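Section 4: Making your first fake news story in Dandero

Right, you've installed Dandero, you've picked a masthead, and you've got a blank page with a silly headline blinking at you. I wrote this bit of the guide after putting together two years' worth of spoof stories for The Grarkerberg Gazette, so most of the mistakes warned about below are mine.

I'm going to assume you're writing a celebrity spoof, as that's what nearly everyone starts with. Council spoofs work the same way but need the Local template, covered in section 6.

Before you start

You'll need a made-up person (please, a made-up one, the legal bit is in section 9), one daft idea and half an hour. Turn off autocorrect in the Dandero toolbar too. It once changed "inconsolable ferret" to "inconsolable ferry" on me and the piece went out like that. Got more comments than anything else I've done, mind you.

4.1 Setting up the story

1. Open the Desk menu and choose New Story. Pick Celebrity from the list.

2. Type your headline in the top box. You get 100 characters and it won't let you go over, which is kinder than it sounds. If the joke doesn't fit, try cutting the adjectives first.

3. Choose a dateline. The list includes Grarkerberg and Lacson as ready-made places, or you can type your own. I use Lacson for anything to do with pop stars and I couldn't tell you why.

4. Set the tone slider. All the way left is Deadpan, all the way right is Shouty. Leave it left for now. The slider only changes the suggestions Dandero gives you in the margin, so your own words are safe.

5. Write your opening paragraph and press Check. You want a green tick beside Who and What. An orange tick beside Why is fine - plenty of good spoofs never explain themselves.

Note: Check does not know whether something is funny. I've had full green ticks on stories that made my own sister put her tea down and leave the room.

4.2 Adding the quotes

Quotes are where the fun is! A straight-faced spokesperson saying something ridiculous will do more work than three paragraphs of you being clever.

1. Click Add Voice and choose a role, such as Manager, Neighbour or Source Close To.

2. Type the quote and keep it to two sentences. Past that they start sounding like you.

3. Press Place. The quote drops in after the paragraph your cursor is in (not the one you're looking at, I still get this wrong).

4. Read the whole thing out loud. Anything you stumble over, rewrite.

Caution: Don't press Place twice. The second press replaces the first quote and Undo won't bring it back. Copy your best lines into the Scrapbook before you do anything brave.

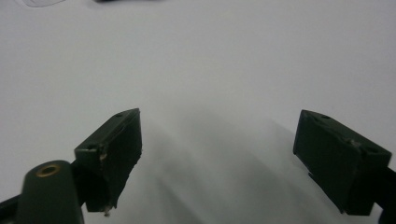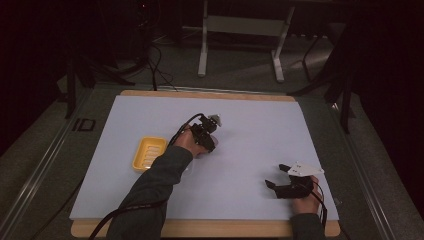 Fig. 4a and 4b. A hand-held gripper appears in both.

4.3 Getting the length right

The counter at the bottom right shows your words. My longest ever was 2093 words about a crooner suing his own hat, and I'm fairly sure only I finished it. The one that did best was 605. So when you're done, have a go at this:

1. Open Trim and set the target to 605, or whatever you fancy.

2. Work through the yellow lines. These are the ones Dandero thinks repeat a joke. It's right more often than I'd like.

3. Leave the grey lines alone until the end. They're usually your set-up, and if you take them out the punchline lands on nothing.

4. Press Trim again to close the panel. Your changes save as you go.

Note: If the counter sticks at 962, you've hit the old free-version limit. Close the story, go to Settings, then Account, and press Refresh. It fixed itself for most people in the July update but a few of us still see it.

4.4 The Spoof label

Every story needs its Spoof label switched on before it goes out. You'll find it under Publish, in the row beneath the byline. Dandero lets you make it small but it won't let you make it invisible, and I think that's fair enough. People do share these things without reading past the headline!

1. Tick Spoof label.

2. Choose Top or Bottom. I go for Top.

3. Press Preview and look at it on the phone view as well as the full page.

Caution: If you're sending the story over to Stanis for your newsletter, the label doesn't travel with it. Type the word "Satire" in the Stanis subject line yourself, every time.

Once the preview looks right, save the story as a draft and leave it overnight. Scheduling is in section 5.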